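Flirorside Demo-Set – README

Begleitdaten zur Vorführung am Tag der offenen Tür bei Vandberg, Standort Starow (November).

Inhalt
387 simulierte Episoden, zweiarmiger humanoider Roboter, Aufgabe: Objekt greifen und auf Teller ablegen. Dazu 2 Konfigurationsdateien für die Wiedergabe am Besucherterminal.

Ablauf der Vorführung
Start dienstags 14 Uhr. Pro Durchlauf wird eine Episode zufällig gezogen. Abbruch nach 700 Simulationsschritten – danach Rücksetzen der Szene. 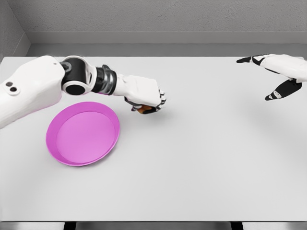
Abb. 1: Simulation, linke Hand mit gegriffenem Objekt, Teller noch leer.

Einschränkungen
Keine Realdaten. Kraftwerte sind nicht kalibriert.

Kontakt
Estíbaliz Urquijo (Daten), Aidan Breathnach (Wiedergabe)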